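Banlow Cam Lock for Drawers and Cabinet Doors

Item 249. Supplied with 2 keys, fixing nut and straight cam.

The Banlow is a round-face cam lock for wood, chipboard and sheet metal fronts up to 32 mm thick. The cylinder is held from behind by a threaded nut, so no screws show on the outside. The key turns a quarter turn clockwise to lock and can be removed in both positions.

Finish: nickel or matte black
Maximum front thickness: 32 mm
Rotation: 90 degrees, left or right hand
Keying: keyed different as standard, keyed alike on request
Country of assembly: see carton

Fitting
Mark the center of the hole on the face of the drawer and drill from the front with a sharp bit. Place a scrap block behind the panel to prevent breakout. Insert the cylinder, tighten the nut by hand, then give it a further half turn with a wrench. Fit the cam last. The cam must clear the rail by two millimeters when open – bend or pack the strike plate if it does not.

Keys and spares
Spare keys are cut to the number stamped on the face of the original. Orders for keyed alike sets of the Banlow and the longer Tultamlow go through Océane Sandhu at the Prandmont trade counter. Cams with an offset are listed separately under Baláž fittings.
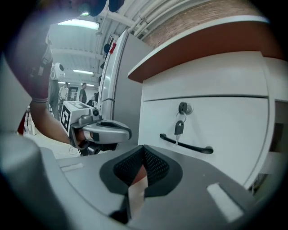 Can the lock be changed without replacing the drawer front?
Any cylinder of the same diameter will fit the existing hole. Remove the cam and nut from inside the drawer, push the old cylinder out and insert the new one.

Care
Use dry graphite in the keyway once a year. Do not use oil.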